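5.3 Failure analysis: wrapped objects and the limits of optimism

The grasp policy described in Section 4 was trained on demonstrations recorded with hand-held grippers at a shared table, and it inherited most of what the demonstrators knew about sponges. What it did not inherit was any respect for packaging. Of 724 evaluation attempts on the Gebreyes arm, the ones involving a bagged sponge account for nearly all of the failures worth writing down.
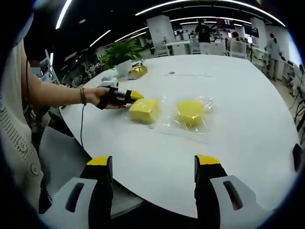
The fault took a consistent form. The arm approached well, closed on the film a little short of the sponge, and lifted. The Tristico grasp monitor, which infers success from finger position and motor current, saw fingers that had stopped before full closure and declared a secure hold. A bunched-up bag is apparently quite persuasive in this regard. The arm then carried the sponge by a corner of its wrapper to the drop zone, or to wherever the sponge chose to leave, and logged a success either way. For the first 50 attempts we believed the log, and a draft of this paper briefly reported a success rate of 100 percent. We mention this in the interest of science.

The safety matter was separate and less amusing. When a bag clung to a fingertip after release, the monitor reported the object as still held, and the controller answered with its shake-off routine. This is a quick side-to-side motion, written for an empty workspace by someone who had never stood next to it. On 6 occasions the arm began the routine while an operator was reaching in to reset the table. The Kolteck light curtain stopped it each time. No one was hurt, but we do not consider a record of 6 saves to be a recommendation.
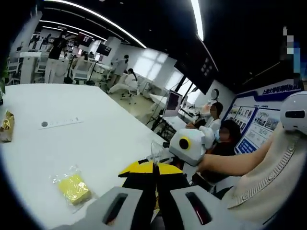

Figure 7. Demonstration recording with hand-held grippers; a bagged yellow sponge and a small transparent cup are on the table.

We traced both problems to the same assumption, inherited from the Brisine object set, that whatever the fingers touch is the object. Demonstrators never had to make it. They could feel film slide, and they regrasped without comment, so the recordings contain many small corrections that our preprocessing step removed as jitter. Restoring these segments reduced corner grasps noticeably. The shake-off routine has been deleted. Its replacement opens the fingers, waits, and asks for help, a behavior we had previously classed as a failure and now score separately in Table 4.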